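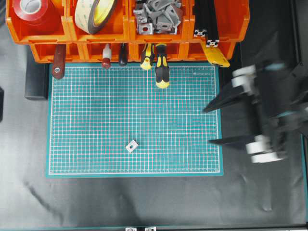

Trellero Bench Help > Storage and layout > Small parts

Separating corner brackets in open bins above a cutting mat

Posted by Demetrio Prieto, 20/07/2023

I assemble small frames from black aluminum extrusion. The bench has a rack of orange plastic bins along the back edge, with a teal cutting mat in front of it. The upper row holds, from left to right, a roll of red tape, a roll of beige double-sided tape, the corner brackets, and the extrusion stock standing on end. Hand tools hang from the front of the lower row with the handles down.

The bracket bin is the problem. All bracket types go into the same bin: L-shaped angles, cube-shaped corner connectors and a few flat triangular gussets. Several of them have raised tabs that are supposed to sit in the extrusion slot, and the tabs catch on the mounting holes of whatever is next to them. Pulling one bracket out usually brings two more with it. They land on the mat or behind the rack.

Constraints:

- The rack stays where it is. Free depth between the rack and the front edge of the bench is tight and I don't want to lose any mat.
- I would like to keep the bins open. Lids slow down assembly.
- Stock comes from Sandu in one mixed bag, so any sorting has to happen at my end.
- The extrusions are cut to 300 mm and need to stay upright.

Two things I want to settle. First, whether to divide the bracket bin or move the types to separate bins. Second, whether the tools should hang in front of the parts at all. The longest screwdriver reaches down onto the mat and is in the way of larger subassemblies.

Truromer

Separate bins. Dividers work for screws and washers. They work badly for angle brackets, which are long in two directions and sit across the top of any divider low enough to reach over.

Sort by how the bracket is installed. Size is a poor key here.

Slot-aligned parts are the ones with tabs. They have a correct orientation, and they are the ones that tangle. Give them the widest bin and keep the fill below half the wall height.

Cube connectors go on the ends of profiles. They don't interlock much and can be filled higher.

Gussets are flat. Stack them on edge against the bin wall. If there are only a few, a small tray is enough and they don't need a bin at all.

For the tape, take both rolls out of the upper row. A roll occupies a whole compartment and is used a few times per frame at most. A short horizontal dowel at the side of the rack holds both, and that frees two compartments next to the brackets. You then have three adjacent openings for three types without changing the rack.

On quantity, only keep on the bench what one build uses plus a margin. I run a shared workshop where we once bought 4,000 brackets and put as many as possible in the bench bins because there was space. Retrieval was slower than before the purchase. The bulk stock now sits on a shelf in the original bags with the type and slot width written on the outside, and the bench bins are refilled in August and whenever one runs low between.

Work with one bracket on the mat at a time while checking fit. Lay it flat on the grid with the hole facing up, compare it with the profile, then put it back or install it. If you tip out a handful to find the right one, sort that handful before returning it. A mixed handful poured back in undoes the previous sort.

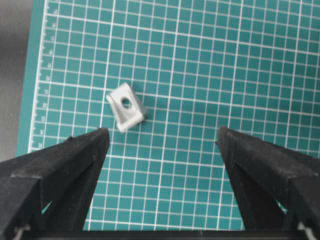
Can the mat grid be used to sort brackets by length?

The grid is accurate enough to tell sizes apart by eye, provided one face is pushed against the same printed line each time. Use calipers for slot width, where the difference between two part families can be less than a millimeter. Avoid heating the mat or storing it rolled, as a warped mat lifts the part off the grid and the reading shifts.

If you sort this way often, mark the two or three lengths you stock on a strip of masking tape along the ruler margin. Reading tiny printed numbers for every part is slow, and a tape mark is a go/no-go check.

halfshelf

I would leave the tape where it is and move the tools.

The tools are a larger obstruction than the rolls. Handles hanging in front of the lower row cover the bin openings, so those bins end up holding things that are never taken out. Check what is in yours. If the answer is old zip ties and unlabeled washers, that row is available for cube connectors and gussets once the handles are gone.

Place a strip at the right end of the rack, outside the mat, and hang the screwdrivers there in order of use. Length order looks tidy and has no other benefit. The yellow tool under the extrusions should move as well. Anything hanging directly below the profiles gets knocked when a profile is lifted out.

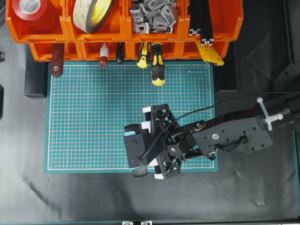 Clearance for the strip should be measured from the longest tool with a finger's width added below the tip. On my bench that came to 217 mm from the hook to the surface. Yours will differ, so measure before drilling. Use screws through the strip into a solid part of the bench frame. Adhesive hooks creep under a constant load and the plastic of most bin racks is a poor surface for them.

Check what the mat is lying on, too. If it rests on fabric, pull the fabric flat first and clip it at the bench edge. Folds under a mat produce a soft spot, and a profile laid across it rocks when you tighten a bracket. A sheet of hardboard between the fabric and the mat fixes that permanently. I used a 4 mm sheet cut to the same outline as the mat.

The extrusions can stay upright. Put a piece of rubber in the bottom of the bin so the cut ends don't walk forward over the lip.

Demetrio Prieto

Thanks to both. I will move the tools first, as that costs one strip and four screws. The lower row does contain washers.

One follow-up on the bracket bin. Before everything is separated I still need to get parts out of the mixed pile without spilling it. Is there a method, or is it only a matter of fill level?

Truromer

Fill level does most of it. Past that, take from the top and take the piece that has a free edge. A triangular gusset or an angle with its open side facing you will usually lift out alone. An angle tucked against the side wall with something lying on its flange will not.

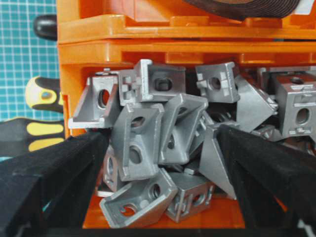 Grip on the flat faces and lift straight up. Dragging a part toward the front lip is what pulls its neighbors along, as the tabs point sideways and hook into the oval holes. If a part resists, put it down and turn it a quarter before lifting again. Shaking the bin makes it worse. The cubes settle to the bottom and the angles lock together on top of them.

A shallower bin also helps. Flonari sells an insert that raises the floor, but a block of foam under a piece of card does the same job.

halfshelf

Agree on the raised floor. Don't use open-cell foam directly against the brackets, the tabs dig into it.

3 people found this thread helpful

Related threads
Storing short extrusion offcuts without scratching the anodizing
Double-sided tape dries out at the edge of the roll
Label position on open-front bins
Cutting mat lifts at one corner
Hanging screwdrivers: hooks, magnets or a drilled strip
Sorting T-nuts by slot width

Trellero Bench Help uses cookies to keep you signed in and to count page views. By continuing to browse you accept this. Manage cookie settings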